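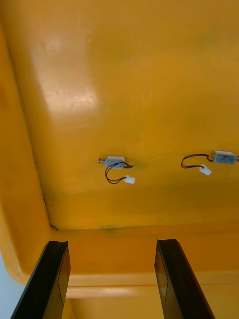

*Solenoid lock on the yellow panel, with the pin out at the left-hand end.*

**Ticket: boat trip booking to Layug, paid but no voucher**
**Status:** open again
**Opened:** 4 September 2020

Hi all, me again I'm afraid! I'm putting everything in one place as I've now had replies from two different desks and they don't match.

I booked the day trip from Jultow harbour out to Layug through the Vumik site. It's the one with the morning crossing, lunch at the village by the old salt pans and a walk up to the chapel (which everyone raves about, so you can see why I'm keen). Three adults, one payment, 387 in total. The money left my account straight away. The confirmation page came up with a green tick and then... no voucher. Nothing in spam either.

**What I've tried so far**

- Logged out and back in. The trip shows under "My days out" but the voucher button is grey.
- Used the "send again" link. It says sent. Nothing comes.
- Changed my email to my other address and tried once more. Same.
- Opened it on my phone instead of the laptop. The button is blue there (hooray) but tapping it gives me "Pick-up point missing".

That last message is the first useful thing I've had, I think. When I booked, the pick-up list had Jultow harbour and Clikow bus station on it, and I chose Clikow, as we're staying up that way and I don't fancy finding parking by the water. Looking at the trip page now, Clikow has vanished from the list altogether. So my guess is that the booking is hanging on to a stop that isn't there any more.

**Reply from the bookings desk**

They said the Clikow minibus only runs until December and I should pick another date. But my date is well before December! I wrote back saying so and the ticket was marked solved, which was a bit cheeky.

**Reply from the payments desk**

Much more helpful. They can see the 387 and say the booking is number 17 on the boat list for that morning, so our seats are held whatever the website thinks. They can't touch the pick-up part though, and sent me back to bookings.

**Update, same evening**

Tried editing the pick-up myself. If I choose Jultow harbour and save, the page spins for ages and goes back to blank. Did it in a private window too, same result. I haven't pressed cancel and rebook, as the trip page now says sold out and I'd hate to lose the seats.

**What I'd like, please**

1. Clikow put back on our booking, or Jultow harbour if the minibus really has stopped.
2. The voucher by email, or even just a code I can read out on the quay.
3. The departure time. The trip page says one thing and the reminder text says half an hour earlier.

Happy to send the bank line or the error message again if it's any use. Mornings are best if you'd rather ring.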